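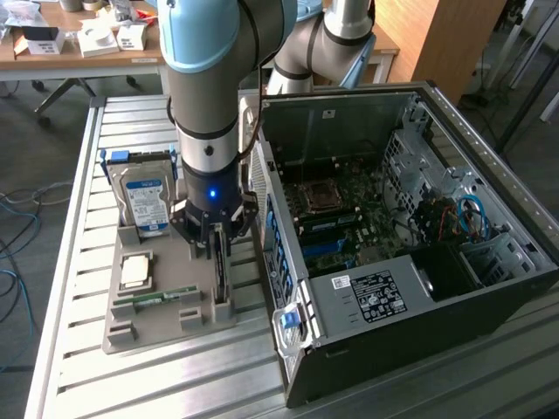

Recording Demonstrations for the Desktop Assembly Task

Demonstrations for the desktop assembly task are recorded one part at a time, and each recording is stored as a separate episode. The procedure on this page applies to all operators at the Brollbridge site and replaces the notes previously kept on the shared drive. Parts are presented in a gray molded tray with a shaped pocket or slot for each item, and the open tower lies on its side to the right of the tray. The thin dark module that stands upright in the vertical slot is approached from above, with the fingers placed around it before they close. The hard drive, the processor and the green memory module have their own places in the tray and are recorded as separate part types.

Before you begin

Confirm that you have been signed off on the teleoperation controls. New operators complete the practice set under supervision, and their practice episodes are not added to the training set.

Open the Dukby recorder and select the task, the part type and your operator code. Check that every camera view is live and that the time shown on each view agrees. If a view is frozen or late, restart the recorder and check again. Do not record with a missing view, even for a short episode.

Check the slatted table for loose screws and tools. Place the tray against the table marks and seat each part fully in its pocket. The position of the tray may be varied between episodes, but only within the limits given on the Rafferty variation sheet for the session.

Recording an episode

1. Move the arm to the start position and wait until it is still.

2. Start the recording. Leave a short pause before the first movement so that the opening of the episode can be found easily during review.

3. Bring the gripper over the part and lower it in a straight line. Small corrections are acceptable. Large searching movements are not, and an episode that contains them should be marked for review.

4. Close the fingers and lift the part clear of the tray before moving sideways.

5. Carry the part to the tower at an even speed. Keep it above the drive cage and any hanging cables.

6. Align the part with its slot or socket, then lower it. For cards and memory modules, pause once when the lower edge is just above the slot. The pause gives the reviewers a clear point at which to divide the approach from the insertion. 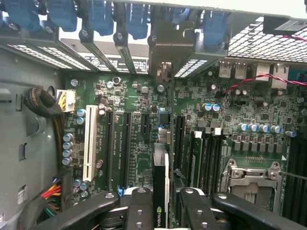
7. Press down only until the part is seated. If the force reading passes the limit shown in the recorder, stop, raise the arm slightly and try once more. After a second stop, end the episode and label it as a failed insertion.

8. Open the fingers fully, raise the gripper clear of the case and return to the start position. End the recording only after the arm has stopped.

The same steps are followed in reverse for removal episodes. Grip the part squarely, release any latch by hand before the recording starts, and lift without twisting.

Labeling

Label each episode immediately after it ends, while the details are fresh. Three labels are permitted: complete, failed insertion and dropped part. Use the comment field for anything a reviewer could not learn from the video, such as a change of operator or a stiff latch. Comments should be short and factual.

Failed episodes are kept. They are used to train the part of the system that recognizes when an attempt should be stopped, and operators should not delete them or record over them. The only episodes that may be discarded are those with a missing camera view or a recorder fault.

The target for each part type is 400 complete episodes. At the November review the set held 1,562 episodes in all, of which 1,505 passed the review checks. Most of those set aside had been ended too early, before the arm had come to rest.

Processor episodes

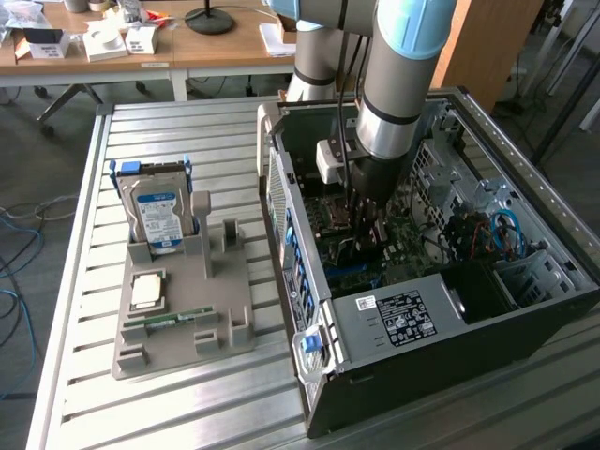
The processor requires more care than the other parts and should be recorded by operators who have already completed a full session with memory modules. Open the retention frame by hand before the start of each placement episode. Lower the processor level with the socket and release it without pressing down. The frame is closed by hand after the recording has ended.

Inspect the socket under the bench lamp between episodes. If any contact appears bent, stop the session, tag the board and enter its number in the Nindico parts log – do not attempt a repair at the station. Episodes recorded on that board since the previous inspection must be marked for review.

Ending a session

Return the arm to its rest position and switch off drive power. Upload the episodes and wait for the recorder to confirm that the number received matches the number recorded. Put the parts back in the tray and replace any that show wear on the contacts or edges.

Requests for a new part type, or for a change to the variation limits, should be sent to Caoimhe Ó Gríofa before the session is scheduled. Changes made during a session cannot be accepted – the episodes before and after the change would carry the same task version.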